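Gripper trials at Nistlow: the blue bin sessions
Gallery by Rowena Javier, with notes from Danilo Abella and Aroha Lowther

We spent most of May comparing two grippers on the same arm, picking mixed small goods out of one plastic bin and putting them down on the table beside it. The Flornari is a two-finger parallel gripper with swappable pads. The Umali is a single suction cup on a short bellows. Both were run from the Totero controller, with a camera at the head looking down into the bin.
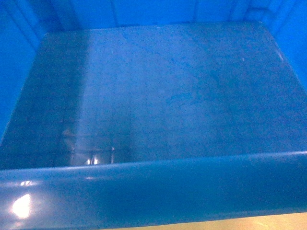
The bin stayed the same for every run. We wanted a plain target with sloping walls, as most of the missed picks in our earlier work came from items that had slid up against a side. Each gripper was given 1,000 attempts, split over several days, with Shiela Yap loading the bin and Nestor Javier watching the controller. An attempt counted as good if the item reached the table and stayed where it was put. Anything dropped on the way was a miss, even if it landed in the right place.

Camera and lighting
Reflections gave us more trouble than we had planned for. Glossy blue plastic throws back whatever is above it, and a pale streak across the floor of a bin can look to the software like the edge of a clear bag. On the first day the arm went down four times in a row for something that wasn't there.

Danilo tried a polarising filter first. It cut the glare on the floor but made the picture darker, and the exposure time had to go up to make up for it. In the end we left the filter off and took a fresh background shot of the bare bin each morning, which the Totero then compared with the loaded bin. Scuffs and smudges on the plastic are in the background shot too, so they drop out of the comparison.

If you do the same, take the background again whenever the bin is moved. Aroha nudged it with her elbow one Friday and we lost an hour before anyone checked.

The Flornari
Good on boxes, tubes and anything with two flat sides. The soft pads held better than the ribbed ones on card, and the ribbed ones were better on bottle caps. Changing a pair takes a small hex key and a couple of minutes.

Its weak point is the wall. The fingers need room on both sides of an item, and with a box lying flush against the side there is nowhere for the outer finger to go. Nestor wrote a short move that drags the item inwards with one fingertip before picking. It works with light things and is slow with heavy ones.

The Umali
Quicker per pick, and much less bothered by the walls, as it only has to reach the top face. It was poor on netting, loose fabric and crumpled bags. The cup also picks up dust from the bin floor, and we saw the hold weaken over a long session until it was wiped. Shiela now wipes it at every reload with a damp cloth and lets it dry before starting again.

The noise is worth a mention if your bench is in a shared room. The pump runs the whole time unless you set it to switch off between picks, and that setting is two menus down.

Results
The Umali finished with 949 good picks. The Flornari came in lower, and nearly all of the gap was items against the walls. On boxes in the open middle of the bin there was nothing to choose between them.

For mixed goods in a deep bin we would start with suction. For netting or fabric, or where items must be put down facing a certain way, the fingers are the better choice. We haven't tried either with wet goods.

Next sessions
Aroha wants to repeat the wall picks with narrower fingers on the Flornari, and Danilo is putting together a bracket so the camera can be tilted without taking the whole mount off. We will use the same item list, so the new figures can be set beside these. Questions about the Totero settings should go to Nestor, who has the saved files.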